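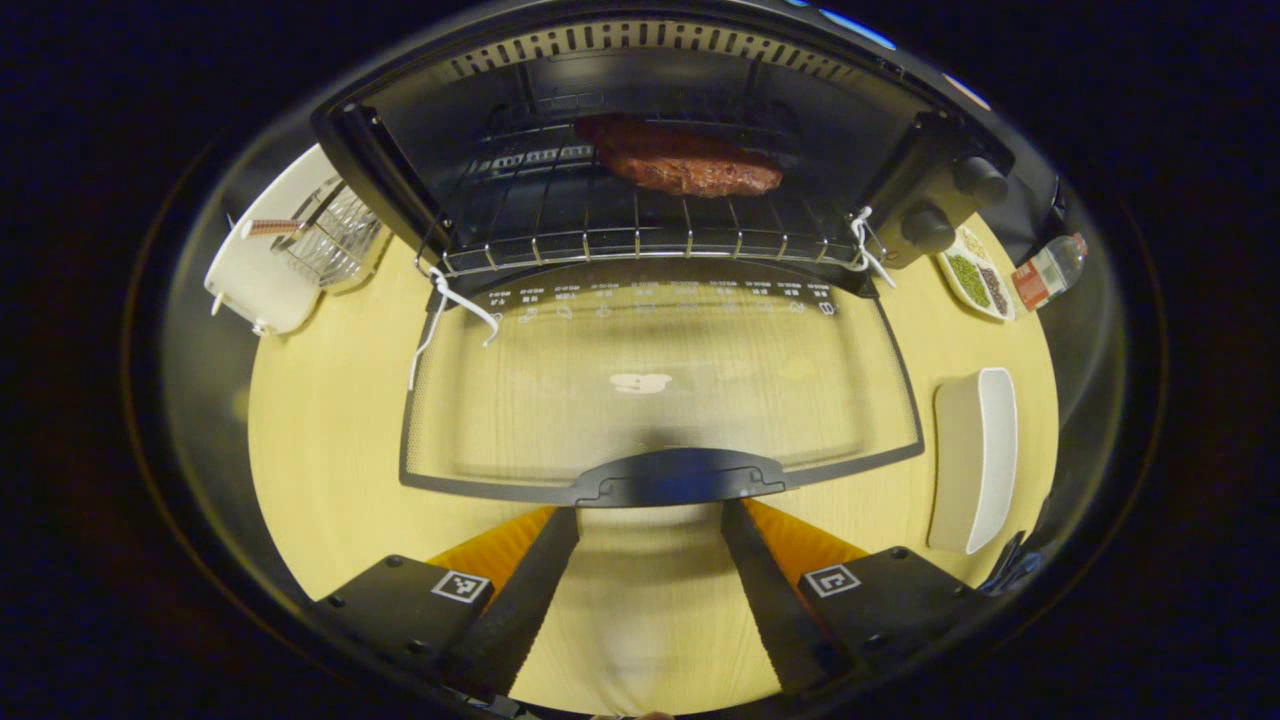

From: Leonie Marti
To: uvano-collect
Date: 03/06/2019
Subject: Re: Oven task, how many more?

Meinrad, answers below.

> On the oven task we have 196 demonstrations that passed the filter. Valentin
> wants to know if we keep going or move on to the drawer. Also, do we count
> runs where the door gets closed in two pushes? I threw out 35 of those
> and I'm no longer sure I should have.
>
> Meinrad

Please put the 35 back. Two pushes is a fine way to close that door, and the policy will need to see it. What I'd still reject is any run where both markers on the gripper are lost for more than a second, or where the fingers end up on the glass and not on the handle.

As for the count, I'd like another 100 before we switch, with these changes:

- Move the steak. In most of what I reviewed it sits near the back center of the rack. Put it at the front and off to each side as well.
- Start some runs with the door already open and flat, and some with it shut. Tag which is which in the run name.
- Vary the things on the table. The plate with the peas and dark seeds can go on the left for a while, and the white serving dish can trade places with it.
- Leave the strings on the oven as they are. Changing them halfway would give us two different ovens.

Approach speed is still too uneven between operators. Aurélien's runs are the slowest and they also train best, so please watch 5 of his before you start – they are in the Tautahi folder, not the old one.

Ingeborg, can you rerun the filter once Meinrad has restored his files? The May threshold is fine.

The drawer can wait until the new runs are in.

Leonie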